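The Stairs at Akanda

Nazma got off the bus at the wrong stop, again. Five in the morning, Sunday, the whole of Akanda asleep except for one dog and a man hosing down the fish steps.

She had the guidebook. Useless. It said the old town had 584 stairs from the harbor to the clock, and that the view was "worth every one." It didn't say which stairs. There were stairs everywhere. Stairs into kitchens. Stairs into walls.

"Clock?" she asked the man.

He pointed the hose uphill. Water everywhere. Her shoes, mostly.

So - up. Past the shuttered bakery, past laundry, past a blue door with the name Balogun painted over it in white. She stopped. Got out the postcard. Same door. Same crooked B.

Her aunt Moushumi had mailed it in September, one line on the back. Ask for Ayodele, he keeps the key.

Key to what? Her aunt never said. Her aunt was like that, she once sent a whole letter about soup.

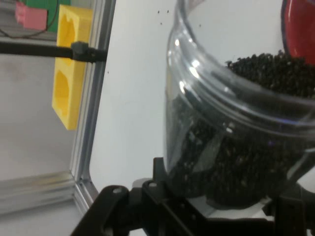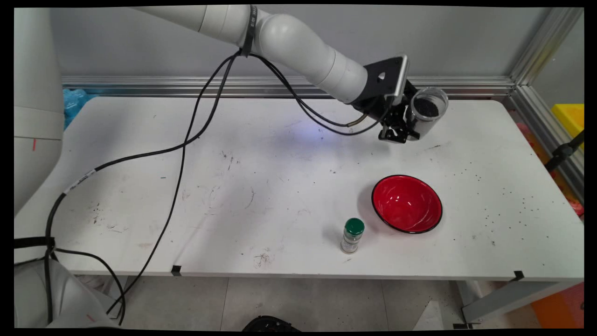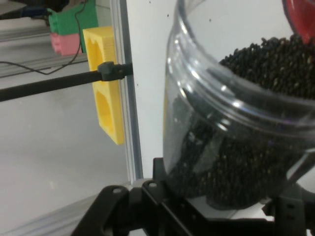 She knocked. Nothing. Knocked again, harder, and a window opened two floors up.

"We're closed!"

"I'm not a customer. I'm Moushumi's niece."

Long quiet. Then feet on stairs, a lot of them, and the door came open on a tall old man in a bathrobe and hiking boots.

"You're early," he said. "She said you'd take the ferry from Druvora."

"I took the bus."

"Nobody takes teh bus." He was already digging in his pocket. Out came a key, long as her hand, tied to a bit of net. "Top of the hill, left side of the clock. Little green gate. Push low, it sticks."

"What's in there?"

"Go before the tour groups. They come up at eight and they sing."

She went. Her legs hurt, her shoes squelched, the sky over the harbor was going pink and she didnt stop to look at it. Green gate. Left side. She pushed low.

It stuck. She kicked it.

A courtyard, a lemon tree, a table with two cups. And her aunt in a straw hat, pouring the coffee.

"Wet shoes," said Moushumi. "You met the fish man. Sit."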